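Surnik Hand-Held Gripper Kit
Equipment / Data capture / Two-finger, hand-operated

Page kept up by Cameron Merrick, sales desk. Last touched in May.

What you're buying

One hand-held two-finger gripper, padded fingers, camera mount, carry case. A person holds it and does the chores. You get recordings to train an arm on later. No arm needed on day one, which is why most first-time buyers start here and not with a full cell.

Price and lead time

Kit, single: $2,000
Kit with spare finger set and second battery: $2,770
Replacement pads, dark blue, set: ask, price moves around
Lead time: 6 weeks from PO. Sometimes quicker. Don't plan on quicker.

Quotes go out in US dollars, shipping separate. Schools and labs — send the tax form with the first email, it saves a week of back and forth.

Where it gets used

Ordinary homes mostly. Small rooms, a lot of furniture, laundry everywhere. Wide open gap between the pads, fine for fruit and small household stuff. A mandarin in a laundry basket is a good size to start people on. Reaching down past the rim takes some practice, wrists get tired, so budget for breaks. 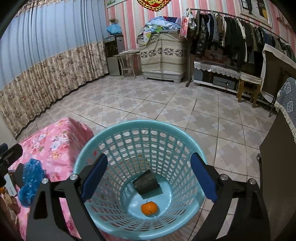

Budgeting the rest

The kit is the small number. People forget this. What to put in the sheet besides it:

Operator hours. Your biggest line by far. Pay for setup time too.
Storage. Two drives per kit, one stays home.
Pads. They wear. Order spares with the kit so you pay freight once.
Props. Baskets, mugs, lids, cloths. Cheap, but somebody has to go buy them, put in a half day.
Room fees. If you're using people's homes, agree the fee in writing before the first visit.
Labeling. Either your staff or a service like Ollivell. Get the quote before you record, not after.

Sizwe Sithole on our planning side keeps a blank budget sheet in Excel. Ask for it. The old version had a broken total in the freight row, if you downloaded that one please toss it.

One kit or two?

Two if you have two operators working at the same time. One if they take turns. A second kit as a pure backup is hard to justify, spare finger set does the job for most teams. The Sotelo pilot ran a single kit and logged 426 sessions on it with one pad change. Thats a careful crew though, plan on more pads than that.

Picking your object list

Do this before you ask for a quote, it changes which pads we send. Mix of hard and soft. Something with a handle, something flat, something that folds. On a floor blanket we'd set out a mug, a small round lid and a piece of cloth, and keep a basket within reach. Lids are the slow ones. Flat on fabric, not much to get hold of — allow extra takes and put that in the hours.

Busy patterns are OK. Floral blankets, striped walls, all of it. Don't spend money on plain backdrops unless your own team insists. Same with clearing rooms out. If the arm is going to work in a lived-in house, record in a lived-in house, with people going about their business in the back. 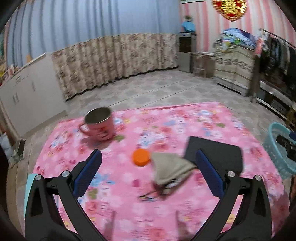

Shiny stuff costs time as well. Metal cups, glossy lids, clear plastic bags. Leave a few in, just don't make them half the list or the schedule slips and you'll be back asking for operator hours you didn't budget.

Planning for an arm later

The Wovura wrist adapter takes the same finger set, so the pads and spares carry over. Adapter is quoted on its own. If the arm purchase falls in your next budget year, tell us now and we'll hold the adapter price on the quote.

Not included

Arm, controller, computer, drives, labeling, props. Training call is included, one hour, book it after the box arrives.

Returns

Unused, in the case, within 30 days. Pads that have been on the fingers can't come back. Damaged in shipping — keep the carton, take photos, email same day.

To order

Send: number of kits, spare sets, ship-to address, object list if you have it, date you need it by. Quotes usualy go back next business day. Bulk pricing, ask Cameron. Budget sheet, ask Sizwe.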